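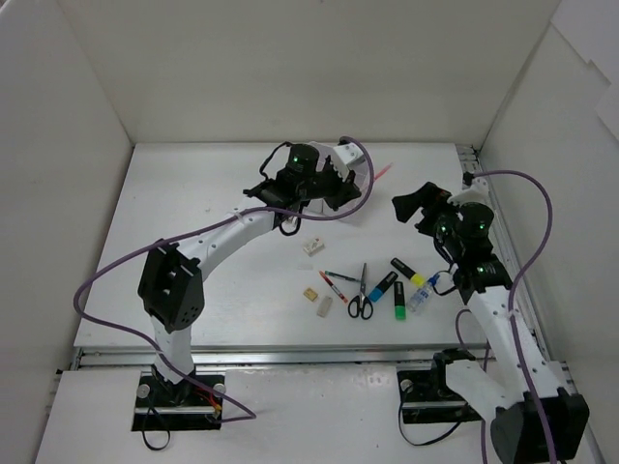 Odair Lopes keeps his pens in the kitchen. The desk went two years ago, when the box room became a bedroom, and everything that had been in its drawers ended up in a biscuit tin. Finding a working marker meant tipping the tin out.

His neighbour Marcelino Bragança sorts out small work areas for a living, mostly for shops along Mendonça. His advice is to empty the lot on to a clear surface before buying any storage. In one office he came away with 324 pens, and 22 of them wrote.

A divided holder does most of the work after that. The white plastic one in the picture has four square compartments, two by two, which suits a stapler, scissors, a marker and a pen or two. Prularell sells a plain holder for 17 euros – a washed jam jar will do if money is tight.
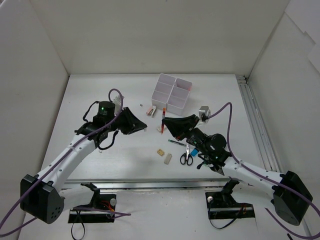 What goes where

Scissors go in blades down, at the back. Markers stand with their caps on, and any without a cap should be used up first or thrown out. Staplers are heavier than they look and can tip a light holder, so try yours before you fill the rest. Rubbers and sticky notes sink to the bottom of a deep compartment and are better off in a saucer beside it.

Lopes has kept the tin. It holds spare staples and a box of 100 paper clips he has yet to open.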